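Marar Bench Kit – Set-Up Guide
Section 2: Preparing the white top and laying out small parts
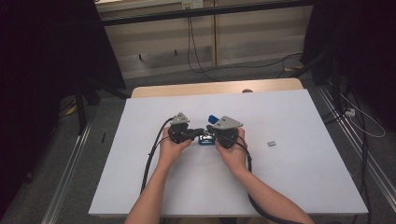 Reading time: 2 min

Read this section before you open the parts bag. It covers the white top, the table under it and where to put small pieces while you work. Fitting the Skornedis clip set is covered in the next section.

Before you start

You will need a level table, a soft cloth and the parts bag. The table should be slightly wider than the white top, so that a narrow strip of it shows along the back. A plain wooden table is fine.

Placing the top

1. Clear the table and wipe it down. Let it dry.
2. Lay the white top on the table with the smooth side up.
3. Line up the front edge with the side where you will sit.
4. Press on each corner in turn. If the top rocks, lift it and look for grit underneath.
5. Leave 100 mm free on both sides of your chair for your elbows.

Note: Carpet gives under table legs. After the first day of use, press the corners again and check the level.

Laying out the parts

1. Wash and dry your hands. Push long sleeves up past the wrist.
2. Put the piece you are working on in the center of the top, flat side down.
3. Place the next piece to the right, well clear of your hands. Small flat grey pieces are easy to see on white but slide if knocked.
4. Keep everything else in the bag until its step comes up.
5. Run any cables toward the front edge and let them hang with some slack. Do not run them across the center.

Caution: Do not pull a blue piece up by its tab. Hold it low, from both sides.

Caution: Small parts are a choking hazard. Close the bag when you leave the table.

Working position

Sit so that both hands reach the center with your elbows bent. Bring your hands in from the left and right and meet over the piece. If you have to lean, move the chair – not the top.

If a part drops onto carpet, stop and pick it up before you go on. Replacement bags are sold under part number 127 through Stostdale dealers. Tell the dealer which clip set you have, as bags packed before December have a different grey piece.

Cleaning

Wipe the top with a damp cloth after each use. Do not use scouring powder or solvent. Marks from pencil come off with a plain eraser.

The top is rated for 2,000 hours of normal use. Turn it end for end halfway through so that the center wears evenly.

Trurnska edition, revised 2018-01-30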